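Can a Machine Do the Laundry Yet?
By Milagros Quiambao
3rd August

Every February my sister asks whether she should wait another year before replacing her dryer, in case the next one folds. I tell her to buy the dryer.

I managed a hotel laundry, Dovell, for a good part of my working life. On a busy day we sent out 2,180 pieces, and people did the folding. The washing had been automatic for decades. So had the ironing of flat sheets, on a long roller machine made for that and nothing else. What stayed with the hands was the pile of hand towels, bibs and robes.

I want machines to take that work. It is dull and hard on the shoulders. But I think the people selling them are pricing in skills they don't have yet.

Cloth is the trouble. A box keeps its shape when you grip it. A towel sags, bunches and hides its own corners. Most folding trials I have read about begin with the towel already spread out, and that was half the job at Dovell. A new hire learned to find two corners in a damp heap inside a morning.

Even the flat towel asks a lot. The fingers have to get under a thin edge, take one layer, and lift both sides together.

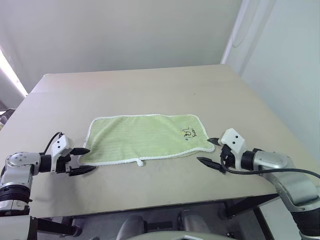

What I would pay for

If a salesman came to me tomorrow, I would hand him a basket of 300 mixed towels and leave the room. I would want 92 percent of them folded well enough to stack, with no one standing by to help. Speed matters less to me. A slow machine can run all night — a machine that needs a minder can't.

Until then, I'd tell any small laundry to spend its money on better tables and one more pair of hands.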